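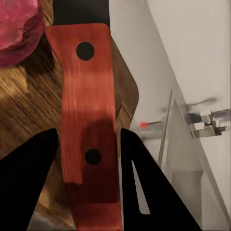 How long should new ice dance boots take to break in before a test?

Give it three to four weeks of normal skating, more if you moved up a stiffness level. Don't test in anything you've had less than two weeks.

Asked by Svenja Prantl, 31st January

Long version of my question. I'm an adult skater, been doing ice dance for 5 years, mostly social dances and a bit of partnering at the Clorkalwood rink. My old boots are dead. Creased right across the ankle, tongue slides off to the side every session, no support left on the left foot at all. New ones came on Saturday. Same brand, one level stiffer bc the fitter said I'd been under-booted.

Problem is I'm signed up to test two pattern dances in 11 days. Foxtrot and one I already know cold. In the new boots I can't bend my knees. Like at all. Everything's upright and my partner says it feels like pushing a fridge. Mohawks are scary, I keep catching the toe pick on the exit. Blades are new as well, dance blades, shorter heel than I had before.

Options as I see it:
go back to the old boots for the test
skate every day in the new ones and hope
pull out and lose the fee

Also has anyone done the heat molding at home, or is that a bad idea? And do you lace all the way up when they're new? Rink coach says yes, girl at the pro shop says no. Thanks

2 answers

Uriel Medina
Old boots for the test. You've learned the Foxtrot in them, your edges are set up for them, 11 days isn't enough for a stiffer boot AND a new blade. The blade is the bigger deal imo. Everybody blames the boot but a new blade has a different rocker feel, usually a fresh deeper sharpening too, and the mount can be off. If you're catching the pick coming out of mohawks I'd look at the mount first. Stand on a flat floor with guards off (on a mat!!), see if you roll in or out. If you do, get it back to the shop before they put the permanent screws in. Temporary mount is usually only a couple of screws so it can be shifted.

Lacing. Leave the top hook undone for the first week or two. Snug over the instep, firm at the bend of the ankle, loose at the top. You get your knee bend back right away. Not for jumping but you're doing dance so who cares. Once the crease forms in the right place you go up to the top.

Don't bake them at home. Ovens run hot in spots and the glue goes. I did it once, sole came away at the heel, 2 sessions later they were trash. Shop will do it, often free if you bought them there. Wear the socks you skate in.

What else. Wear them round the house with guards on while watching tv, 20 min at a time, do knee bends holding the counter. Damp socks trick works for some ppl, never did anything for me except blisters. Gel sleeve on the ankle bones. If the pain is sharp and in the same spot every time it's a punch out, that's not break in and it wont go away by waiting.

Do 15 min in the new ones at the end of each practice, after you've done your run throughs in the old. Not before. If you switch the other way round you'll spend the whole session getting used to the old ones again.

If the old ones are so gone that the ankle's folding over then no, pull out. Ask the test chair about moving to the next date first, some clubs let you carry the fee over if you tell them early enough. Ours does, no idea about yours.

Simin Zamani
I'd go the other way, sorry. Did my Foxtrot in boots I'd had for ten days and passed. It wasn't pretty. But I skated every morning and I only went up a half size, same stiffness, kept my old blades. So maybe not the same thing now that I read yours again.

Agree about the top hook. Also check your tongue is centred before you tie, mine drifted and I got a big lump on the front of my shin from it. Takes months to go down.

For the partner thing, do your stroking in hold with no pattern, just lap after lap, big soft knees, till it stops feeling like the fridge. It does stop.

Comment from Svenja Prantl
ok thank you both. Checked and I do roll in on the right one, quite a lot. Taking it back to the shop tomorow. Old boots for the test I think, taped the tongue down and it held for an hour tonight. Will ask about moving the date as backup

Comment from Uriel Medina
Good. Get the old blades sharpened now, not the day before. You want a few sessions on them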